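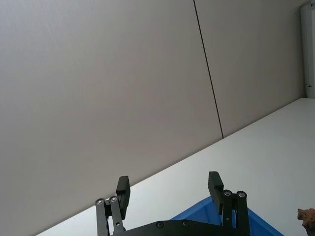 Debora Caputo
19 Jan 2026

Our town library branch in Bilormont is changing its late fee rules in March. I went to the public meeting and took notes. Posting them here because the notice on the town site is one paragraph long and leaves most of it out.

1/ Fines on children's books end completely. That includes picture books, chapter books and anything with a yellow spine label. It does not include DVDs from the children's room, which are still 15 cents a day.

2/ Adult books keep a fine, but it stops growing at 3 dollars per item. Until now there was no cap until you hit the replacement price. One man at the meeting had paid 40 dollars on a cookbook he could have bought used for less.

3/ Old debts are the part people argued over. Anything from before the new rules stays on your card unless you ask to have it cleared. You have to ask in person, at the desk, with your card. They will not do it by phone or email.

4/ Thomas Rinaldi runs the branch and took questions. I asked why they can't clear old debts automatically. He said the catalog software doesn't separate fines from lost book charges on older accounts, and someone has to look at each one by hand.

5/ I believe him, but it means the people who stopped coming because they owe money are the ones least likely to hear about it. If you know someone like that, tell them.

6/ Lost books are a separate thing. You still pay for a lost book. If you find it and bring it back within the year, they refund the cost and keep a small processing fee. Keep your receipt — they need the number on it.

7/ Renewals go up from two to three, unless another reader has placed a hold. Holds will sit on the shelf for a full week. It was five days before, and the count included Sundays, when the building is closed.

8/ Lesia Zhuravel asked about books borrowed from other towns. Those follow the rules of the library that owns them. So a book from Manov can still run up a fine at the Manov rate even if you return it in Bilormont. The slip inside the cover says which library it belongs to.

9/ On money: Rinaldi said fines on children's books brought in 2000 dollars last year. He did not have a figure for the staff time spent collecting them. Someone asked him to bring one to the next meeting and he wrote it down.

10/ The book drop on the Koval Street side is staying. There was a rumor that it would close. It is emptied every morning before opening, and returns found then are checked in with the previous day's date. If you drop a book off at night you are not late.

11/ What didn't get settled: museum passes. They are popular in the summer and people bring them back late, so the next family shows up and there is no pass. Loredana Grasso wants a higher fine on those only. Others wanted a shorter loan. They ran out of time.

12/ I would go with the shorter loan. We borrowed one last summer for a week and used it on one afternoon. The rest of the time it was in a kitchen drawer.

13/ Correction to 7, thanks to a reply: the three renewals are for books and audiobooks. Magazines still can't be renewed at all. I had that in my notes and left it out.

14/ The full rules are in a binder at the desk. They will print you a copy if you ask.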